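Search this diary
Search
Enter a word or phrase

6 March 2022

Started on the chapter on continued fractions this morning and got through 8 of the exercises before lunch. I had put it off because the notation looked unfriendly, all those fractions stacked under fractions, but once you write it as a list of whole numbers it is fine. I did 126/29 as a warm-up. 29 goes into 126 four times with 10 left over, 10 goes into 29 twice with 9 left over, 9 goes into 10 once with 1 left over, and then 9. So [4; 2, 1, 9]. It is just Euclid's algorithm with the quotients kept. I did it for highest common factors at school and threw the quotients away every time.

The convergents took longer. I got 4, 9/2, 13/3 and then 126/29, and checked the last one twice. They fall on either side of the true value in turn, low then high then low. I can see that from the numbers but I can't yet write the proof out without looking.

Gwion Gough rang at two. He is stuck on the same page as me, the one where they show that the root of any whole number that isn't a square has an expansion that repeats. He thinks the book skips a line. I think the line is there but in the previous section, under the bit on remainders. We didn't settle it. He is going to ask Biljana Kos, who taught from the Bouchard notes for years and probably has the missing step written in a margin.

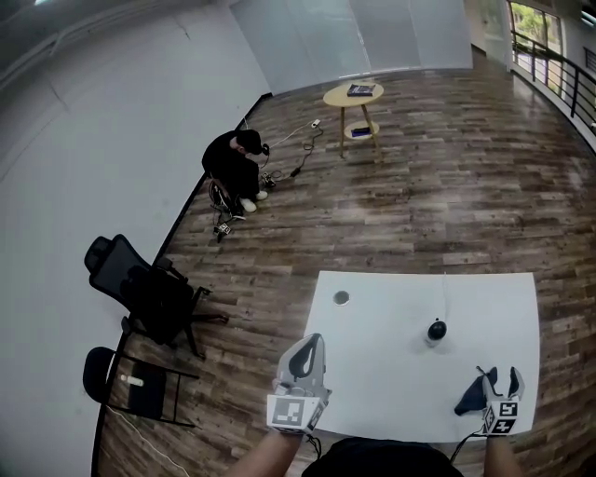

After that I tried root 7 on my own. It comes out as 2, then 1, 1, 1, 4 over and over. Two pages of working, one of them wrong because I dropped a minus sign when clearing the root from the bottom. Root 13 I left for tomorrow.

Sorin Radulović wrote back about the reading group at Jedberg. They are moving it to July and want somebody to do an hour on Pell's equation. I said I would if I had finished the chapter by then. Some 800 words of notes so far, mostly crossed out.

Soup for supper. Read a bit of the next section in bed and understood the first paragraph.

Recent entries
Root 2 again, and a walk to Jiltlow
Primes of the form 4n + 1
Returned the algebra book to Ottavio Piras
Modular arithmetic, second attempt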